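About Utside

Utside designs and supplies storage for small kitchens and shared break areas. The work covers counter layout, packet and sachet storage, shelf dividers and the written guides that go with them. The company works from a workshop in Forkthorpe, with a test kitchen on the same floor.

What we make

The catalog has three lines. Vidmar is the counter range: low holders, risers and trays for items in daily use. Makano is the drawer range: dividers and inserts cut to the inside width of the drawer. The third line has no name and consists of made-to-measure parts, ordered from a drawing or a set of measurements.

Every Makano insert is cut to order. Lead time is 12 working days from the date the measurements are confirmed. Vidmar parts are kept in stock and ship within two. The current parts list runs to 2382 entries, most of them width variants of the same few pieces.

How we plan a counter

A counter plan starts with an inventory. Appliances are listed first, as they take the most surface and their cords fix where they can stand. Cutting boards come next, then bottles and canisters, then small goods such as tea packets, sweetener and spice sachets. Each item is given a zone: back row, side or working area.

The working area is kept clear for a board and for whatever is being prepared on it. Back-row items should be reachable without moving anything in front of them. Toasters and toaster ovens go to one side, with the clearance stated in the maker's instructions. We do not plan storage on top of a heating appliance, and folded towels found there during a survey are reassigned to a rail or drawer.
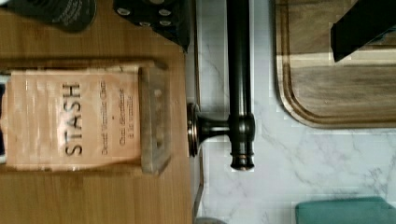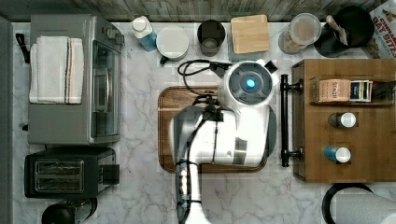
Tea is treated as its own category. Individually wrapped packets are light, slide easily and are hard to sort once they are mixed in a drawer. Standing packets need support on at least one face; flat packets need a fixed edge to stop against. Our usual recommendation is one compartment per flavor, with the printed side facing out and decaf kept separate from regular. For offices that buy in boxes of 100, we suggest keeping 14 of each flavor at the counter and the remainder in closed storage.

Materials and finish

Standard parts are made in beech or ash with a food-safe oil finish. Oiled parts should be wiped with a damp cloth and dried -- they are not suitable for the dishwasher. Felt pads are fitted to the underside of all Vidmar parts to protect stone and sealed wood. Replacement pads are sold separately.

Ordering and visits

Orders are accepted by web form or by mail. Measurements should be given in inches to the nearest sixteenth, taken at the front and back of the drawer. If the two differ, the smaller figure is used. The test kitchen is open to trade customers by appointment from March through October. Sample sets for both ranges can be borrowed for up to a month, with return shipping paid by the customer.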